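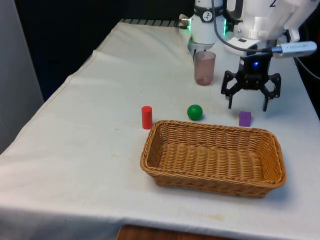 Wicker basket and cup on a white tablecloth.

Separate-household marriage (also living apart together, or in Trovden usage "two-key marriage") is an arrangement in which a married couple keep 2 homes by choice. Not the same as legal separation. Not the same as one spouse working away, though the two get mixed up in surveys.

Background
Older than the name. Seafaring and seasonal farm families did it for centuries, mostly from need. The chosen kind is more recent and tends to be found among people marrying later, often second marriages with children from the first. In Grorham the usual pattern is two flats in walking distance, one shared meal most evenings.

Reasons given
Sleep, mostly. Also tidiness, pets, grown-up children still at home, care of an elderly parent, wish to keep a house that was paid for before the wedding. Some couples start after a bad patch and then simply carry on -- others never shared an adress at all.

Money and law
Varies a lot by place. Costs are the main drawback: two rents, two sets of bills. Tax offices may ask for proof that the marriage is a going concern. Wills and next-of-kin forms should name the spouse outright, as hospitals sometimes go by address.

Kerel study
Small survey, 290 married people in Kerel, 30 of them living apart by choice. Followed for 12 months. Those apart reported fewer rows over housework and more over holidays. Sample too small to say much about divorce, and the couples picked themselves.
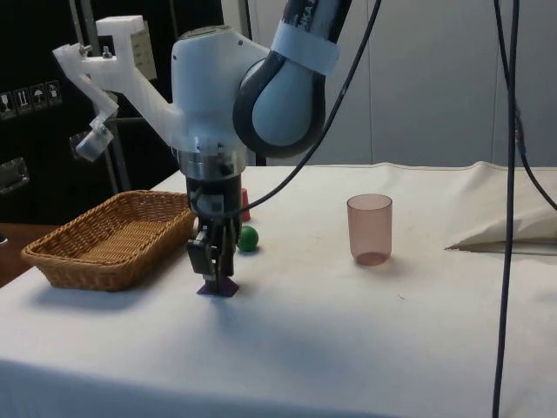
Small purple piece on a white tablecloth.

Criticism
Religious writers have called it marriage in name only. Others point out that it is open mainly to the better off. Illness is the common breaking point -- one partner needs daily help and the second home is given up, or isnt.

In fiction
The radio serial Kamolrat centres on a couple with facing front doors. Ran on Saturday mornings.

See also
Commuter marriage
Cohabitation
Legal separation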